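Menaje y cocina | Lectura: 2 min

Tabla Bomstead negra con asa: ¿hace falta otra tabla de plástico?

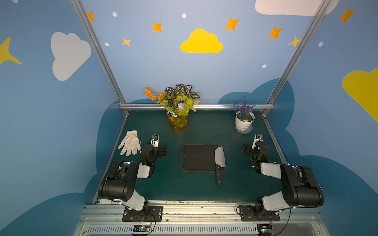

Lo que promete la ficha

Grernano la vende como «la superficie definitiva para el corte diario». Desconfío de lo definitivo. Es una tabla de plástico negro, con las esquinas redondeadas y un hueco que hace de asa en un extremo. Pesa 800 gramos, y al colgarla se notan.

El negro disimula las manchas de remolacha, de acuerdo. También disimula lo que uno querría ver antes de guardarla, y de eso la ficha no dice nada.

Con cuchillo ancho

La hoja tipo hachuela y el mango negro pegan con la tabla, si a alguien le importa. Apoyado en diagonal, el cuchillo ocupa bastante sitio y el mango asoma por el borde. Para picar cebollino va bien – para trocear un pollo entero yo buscaría algo más grande.

El cuchillo no viene incluido. El guante blanco de algodón tampoco, y no lo tomen por un guante anticorte: el algodón no para un filo.

Precio y garantía

Casi 600 pesos, envío aparte. La garantía es de 6 meses y excluye «marcas de uso», que en una tabla de cortar es excluirlo casi todo. La Zadham cuesta menos y no tiene asa.

Etiquetas: tablas de cortar, cuchillos, plástico

Comentarios (3)

Kyu-ri Jin: Tengo la Geum desde septiembre y está igual de rayada que todas. ¿Esta aguanta el lavavajillas?

marisa_t: La ficha dice que sí, bandeja de arriba. En la mía no cabe arriba.

Olmo: Yo sigo con la de madera de mi suegra.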